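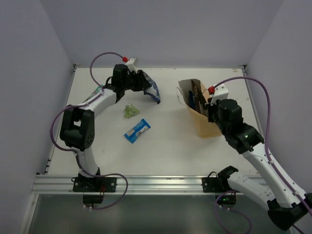 Lameo aquarium screensaver eats CPU on second monitor
Forum: Desktop & Customization > Screensavers

tapwater_tim
Posted 14 Sep 2018

I've been running the Lameo aquarium screensaver since the spring with no trouble. Last week I added a second monitor and now the fan goes to full speed when the saver kicks in. Task Manager shows it using 80 percent of the processor. With one monitor plugged in it's fine. Both screens are set to the same resolution. I already tried turning off the bubbles and the water reflections. Any ideas?

Orrin_K
What version? The older ones draw each screen separately, so you're running two full copies of the tank. Version 8 has a setting called "Mirror tank." Turn it on and it draws once and copies the picture over.

tapwater_tim
It's version 8. I have Mirror tank checked. Same thing.

Orrin_K
Then check it again after a reboot. Mine lost that setting the first time.

gull77
I wouldn't bother. I had this same problem and switched to Plenmont. It does rain on a window instead of fish, but it hardly touches the processor and it's free for home use. Lameo hasn't been worth the money for a couple of years.

Orrin_K
Plenmont is one looping video. Of course it's light. You see the same drops run down the same glass every minute. In Lameo the fish move on their own.

gull77
It's a screensaver. I'm in the kitchen when it's on. 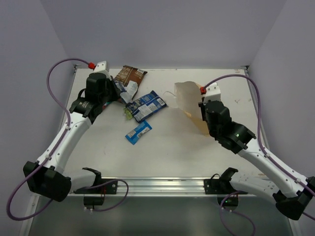
If I wanted to watch fish I'd sit down in front of fish. My point is that a program that runs when you're away shouldn't be the heaviest thing on the computer.

nabila_b
Tim, look at the frame rate setting. It's under Advanced, then Display 2. When you add a monitor, the new one starts at "Unlimited" no matter what the first one is set to. Mirror tank doesn't change that. Set both to 30 and see what you get.
--
Nabila Benjelloun

tapwater_tim
That was it. Display 2 was on Unlimited. I set it to 30 and the fan is quiet now. I also turned the bubbles back on and it made no difference that I can see. Thanks.

Orrin_K
Didn't know that one. I still think Mirror tank should cover it, so I'd call it a bug.

nabila_b
I reported it in December. They said it works as designed.

gull77
Sounds about right for them.

pixelpaula
Does the same fix work for the Volska reef add-on? I have 3 screens and it stutters on the middle one only.

nabila_b
The add-on has its own settings file, so changing the main program won't do anything. Start a new thread and say which video card you have. I've only used it on two screens.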